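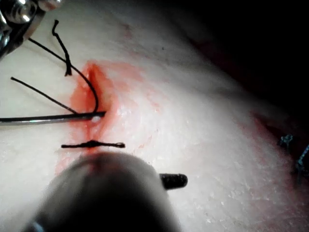
Tissue pad with incision, edges drawn together toward the lower end.

Akeck Wound Care Teaching Group
Minutes of the July meeting
Held Friday in the Dimitriou Room, which was double-booked again

Chair: Naima Shawky
Minutes: Ermanno Fiore
Present: as per the sign-in sheet, where legible. Whoever signed as "Me" is asked to come forward.
Apologies: Pharmacy, in writing. Infection Prevention, by way of a calendar decline with no message.

1. Opening
The Chair opened the meeting late, the grief support group having had the better claim to the room. Their cookies were left behind and were treated as common property.

2. Minutes of the last meeting
Accepted with one correction. Under "Any other business," the phrase "a frank exchange" should read "a discussion." E. Fiore made the change under protest and wishes the protest recorded.

3. Matters arising
The glove dispenser in the teaching room has been mounted on the wall, as requested in the spring. It has been mounted behind the door. Facilities consider the ticket closed. A new ticket will be opened.
The laminated poster on dressing choice has been proofread and no longer recommends "flim." Reprints are with the front desk.
No progress on the clock.

4. Discharge leaflet
The draft "Looking After Your Stitches at Home" was gone through line by line, a process that took up most of the meeting and a good part of the Chair's patience.
The word "exudate" is out. It was defended for some time by Dermatology, who offered "drainage" as a compromise and then argued against it. "Fluid" was agreed.
The section on showering was felt to contradict itself. Paragraph one tells patients to keep the wound dry. Paragraph three tells them how to wash it. Both are right at different points in the week, but the leaflet doesn't say which point. N. Shawky will rewrite it with the days set out in order.
The clinic nurses reported that the question they hear most on the phone is whether the dog can sleep on the bed. The leaflet is silent on dogs. A line will be added. Wording was attempted in the meeting and abandoned.
The phone number on the back page reaches the hospital gift shop. The gift shop has been very nice about it.
Print run set at 4,000. Communications asked whether patients might prefer a QR code. The outpatient desk replied that patients might, and that they also tend to ask the desk what the QR code is for. Paper it is, with a code in the corner for those who enjoy them.
Action: N. Shawky to circulate the second draft. Comments to E. Fiore in one email per person, please, and in something other than purple.

5. Teaching evenings
The last basic closure evening had 20 sign-ups and 8 attendees. Various theories were put forward, including the weather, the parking, and the title, "Fundamentals of Interrupted Closure (Part B)." Part A has never been held. The next session will be called "Stitching Basics."
Feedback forms were mostly kind. One asked for better chairs, one asked for worse coffee "so we stay awake out of anger," and one was a grocery list.
Students asked for more time on knot tying and less on the history of catgut. The history of catgut is given by E. Fiore, who thanked them for their candor.
Evenings will now start at 6 p.m. to let the day shift attend in theory.

6. Supplies
Vonden has written to say that our standing order has been "optimized." As far as anyone can tell this means it arrives later. The last box also held 2 invoices for the same delivery, with different totals. We propose to pay the smaller one and see what happens. Accounts, consulted by phone during the meeting, do not propose this.
Members are reminded that used sharps go in the sharps container, and that the container is the one marked as such.
Action: E. Fiore to call Vonden and be pleasant.

7. Sign-off records
The move to Skillo for competency records continues. Every member now has a login. Several have more than one. The system currently lists the Chair as a first-year student with overdue hand hygiene training, and sends her a reminder each morning.
Until this is sorted out, the paper binder stays in use. The binder was last seen in the Dimitriou Room. Would the grief support group kindly have a look.

8. Any other business
Dermatology asked to reopen "exudate." The Chair declined.

9. Next meeting
Same room, if we can get it. Bring your own chair if you feel strongly about the chairs.

Meeting closed when the lights, which are on a timer, went off.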